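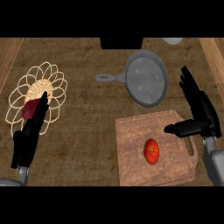 *Figure 4. Rendered tabletop: round flatbread-like disc on a flower-shaped wire trivet, with a robot hand touching the disc.*

## 4. What the tie-in comic kept

### 4.1 Material

The Kulden prequel comic ran to six issues. Published by Hivby ahead of the film, collected in one volume after it. We worked from the single issues throughout, since the collected edition was quietly relettered in places and that muddies things. Where the two differ we say so.

The script side is harder. No complete draft of the Kulden screenplay is public. What exists: a partial second draft deposited in the Krajewska collection with the writer's other papers, a set of revision pages, and a scene list with handwritten notes in at least two hands. The scene list is undated. The revision pages are dated but not all of them belong to the same round of revisions, and they had been filed together by whoever boxed them up. We put them in order by the character names, as the pilot is called Wostum in the early pages and only later gets the name used in the film.

That name change turned out to be the most useful thing in the box. The comic's pilot is still Wostum in the first two issues. From issue three he has the film name, with no explanation on the page and none in the letters column either. Fans noticed at the time. Most took it for a printing error, a few built a whole second character out of it.

### 4.2 Coding

Each issue was read against the finished film, scene by scene, and every point where the comic showed or stated something the film contradicts was logged as a mismatch. Not style differences. A helmet drawn rounder than the screen version is not a mismatch; a helmet on a character who never wears one in the film, and who says he never has, is.

Hagos Assefa did the first pass and Danuta Malinowski the second, without seeing the first set of codes. Disagreements were talked through afterward. Most were about the flashback in issue five, which the comic presents as memory and may therefore be wrong on purpose. We kept those in but flagged them.

In total 43 mismatches. Of these, 11 concern the look of a character (costume, hair, scars, one missing hand that is back again two pages later). The rest are names, places, order of events, who knows what and when. Every one was then checked against the Krajewska pages to see if an earlier version of the story accounted for it.

### 4.3 Results

Nearly all of the look mismatches trace to early design, as far as the script pages let us see design at all. The draft describes Wostum as gray-haired and heavy, "a man who has been sitting down for years." The comic draws exactly that. The film cast younger and the line was dropped. The comic was never redrawn, only the name was fixed, and so from issue three we have the later name on the earlier man.

Event order is messier. The draft puts the evacuation before the trial. Film has it after. The comic has it before, and also has a character in issue four refer back to the trial as if it has already happened, so someone on the Hivby side had evidently seen newer pages while the art for the earlier issues was already done. This is the clearest sign we have of new material arriving mid-run. It also means the comic can't be treated as a snapshot of any one draft, which is how it is normally cited in fan writing on the lost version of the film.

The "lost version" deserves a word. There is a widely held idea that a darker Kulden was planned and then taken apart by the studio, and that the comic is the last surviving piece of it. We found little for this. The draft is not darker. It has more jokes, if anything, and the trial ends in an acquittal. What reads as darkness in the comic is largely the inking and the flashback in issue five, and the flashback isn't in any script page we saw. It may be the comic writer's own addition. It may come from a meeting or a phone call. We don't know.

Only four mismatches had no match in the draft, the revisions or the scene list. Two of those are in the flashback. The other two are small: the name of a moon, and a ship that changes owner between panels. The moon could be a lettering slip. The ship probably too.

### 4.4 How the mismatches were recieved

Reader response was taken from the letters pages, from convention reports in two fan newsletters, and from a message board that closed not long after the film left theaters. Board posts were read in saved copies. Gaps in the saves are large, and the weeks right before release are nearly empty, a real problem as that's when speculation would've been strongest.

Three things come up over and over.

First, readers trust pictures more than words. A wrong name was forgiven or explained away inside a day. A wrong face was argued over for months. The gray-haired pilot was read as the film pilot's father, as an older version of him from the end of the story, as a disguise. Very few posters suggested that the artist had simply been sent an older description, even after an editor's note in the letters page said more or less that.

Second, the film didn't settle anything. We had expected posts about mismatches to fall off after the premiere. They went up. Readers went back to the single issues with the film fresh in mind and found things they'd missed, and the comic started to be treated as evidence – a record of what had been cut, to be mined for clues. Its standing as a story of its own more or less ended there. Reviews of the collected volume hardly mention plot.

Third, corrections made things worse. The relettered collected edition changed Wostum to the film name in the first two issues and the change was spotted right away. Posts from that point on are noticably more suspicious. One long thread, opened on 22nd October and still active in December, lists every altered balloon side by side with the original. It is careful work and we leaned on it in checking our own list. Its conclusion, that the changes were made to hide the pilot's parentage, doesn't follow from its table, but the table is sound.

### 4.5 Limits

One franchise, one comic. The Krajewska papers are the writer's and so lean toward the script; no art department material was available, and a costume drawing would answer several of our open questions in a minute. We asked Hivby for editorial correspondence and were told none had been kept from that period. The artist did not reply.

We also can't separate what the comic team knew from what they chose. Lead times were short. A mismatch may mean the new pages came late, or came in time and were ignored as there was no money to redraw. The pages themselves don't tell which. The evacuation and the trial look like the first kind. For the pilot's hair we lean toward the second, given that the name was changed and the face was left, but it is a lean and no more.

Last, coding against the finished film assumes the film is fixed. It isn't, quite. The home release restored a short exchange in which the evacuation is spoken of as long past, which weakens one of our event-order cases. We left it in the count, as the comic's readers at the time had only the theatrical cut to go on.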